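Fixing a gripper that drops cubes halfway to the bin

My two-arm sorting setup had a bad week in July. The right arm would grab a foam cube, lift it, and let go somewhere over the table. Out of 581 picks I logged 292 drops. Ouch!

I blamed the finger pads first and wasted a whole evening cleaning them (don't be me). The real trouble was the close command timing out early, so the fingers touched the foam and then relaxed. My friend Mehrangiz Moradi spotted it in the log while I was making coffee.

What worked for me:

Stop both arms and cut power before your hands go anywhere near the fingers.

Check the gripper cable for slack at the wrist. Mine was pulling a little at full reach, so I re-routed it.

Open the gripper settings and raise the close timeout. I went from 2 seconds to 4.

Add a hold check after the lift, so the arm pauses if the fingers close all the way on nothing.

Run one cube at low speed with your hand by the stop button, then put the rest back out and let it sort! 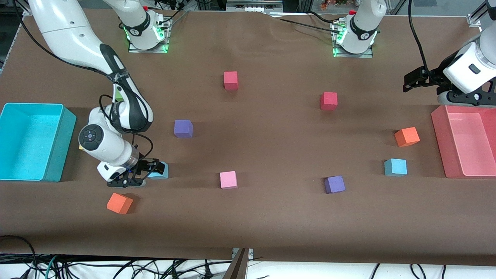 Can I just turn up the grip force instead?

You can try, but foam squashes easily and the extra force won't help if the close command still times out. Fix the timeout first and leave the force where it was.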